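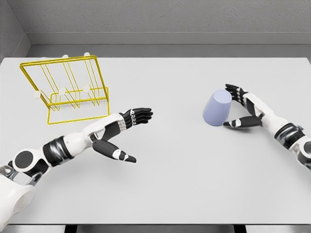

Ma simulation : l'égouttoir jaune à gauche, le gobelet bleu clair à droite, une main de chaque côté.

Budget pour passer de la simu au vrai robot : deux mains complètes ou pinces simples ?

Bonjour à tous ! Je bricole depuis novembre une tâche de rangement de vaisselle en simulation (prendre un gobelet, le poser dans l'égouttoir) et mon petit labo associatif me laisse enfin acheter du matériel. Sauf que là, je coince. Le devis Hoveritz pour 2 bras avec mains à doigts dépasse largement ce qu'on a, et chez Lilteo je trouve des pinces parallèles à 700 € pièce. Est-ce que je perds tout mon travail si je renonce aux doigts ? Et qu'est-ce que j'oublie dans le budget, à votre avis ? Merci d'avance !!

Tuson

Salut Tuson ! Je suis passé par là. Pour un gobelet, franchement, une pince fait très bien l'affaire, à condition de vérifier l'ouverture maxi : mesure ton gobelet au plus large avant de commander, moi je ne l'avais pas fait et j'ai dû renvoyer la première. Tes trajectoires de bras, tu peux en garder une partie si tu prends les mêmes bras, mais toute la partie saisie sera à refaire.

Côté budget, ce qui m'a surpris c'est tout le reste : alimentation, arrêt d'urgence, câbles, plaque de fixation, une table qui ne bouge pas... J'en ai eu pour environ 700 € rien qu'en accessoires, et je n'avais pas compté le port. Demande aussi à Hoveritz s'ils vendent les bras sans les mains. Sur mon devis c'était une ligne à part, et ça laisse la possibilité d'ajouter une main plus tard. Ah, et compte 8 semaines de délai, chez moi c'était ça.

Pacheco

Prends d'occasion.

marmotte_38

Je complète un peu : d'occasion oui pour les bras, mais pas pour les mains, les petits tendons s'usent et les pièces coûtent une fortune. Et commence avec un seul bras ! Ta tâche a l'air faisable avec un seul si tu rapproches l'égouttoir du gobelet. Tu achètes le deuxième quand le premier tourne bien.

ptitrouage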